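Tracking update: the replay tool is ready for everyone

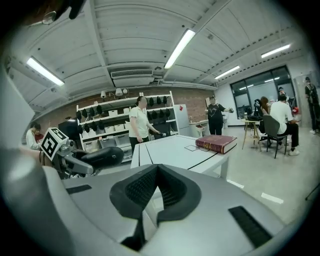 A hand-held gripper at the work table, with a second one and its marker cube just behind.

The replay tool that Benedetta Pagano has been building since the spring went onto the shared server on Monday. It takes a recording from one of the hand-held grippers, works out where the gripper was at each moment, and plays the path back next to the video. Until now we had two separate scripts for this, and they didn't agree on which way was up.

The main change is in how the path is worked out. The old code relied on the view from the gripper's own camera and guessed its way through fast turns. The new version also uses the square black patterns on the marker cubes whenever another gripper can see them. If the cube is out of sight the tool falls back on the old method, and that stretch of the path is drawn in grey so you know to treat it with care.

Duván Huaranga ran it over 355 recordings from the Birside set. The path came out whole in almost all of them. Five failed outright, and Duván thinks the clocks on the two grippers had drifted apart. He is adding a check that will refuse such a pair at the start – at present you only find out at the end, after a long wait.

Busy rooms are still a problem. People walking about behind the table can pull the path off by a little, mostly when the gripper is held still and the background is the only thing moving. Giorgia Leone has a filter for this in testing and would like more recordings with people in the background, so please don't clear the room before you start.

Old Wundar files need converting before the tool will open them. The command is in the readme, and the originals are left as they were. Bug reports go to Benedetta, with the recording name and the log attached. The next release is planned for December.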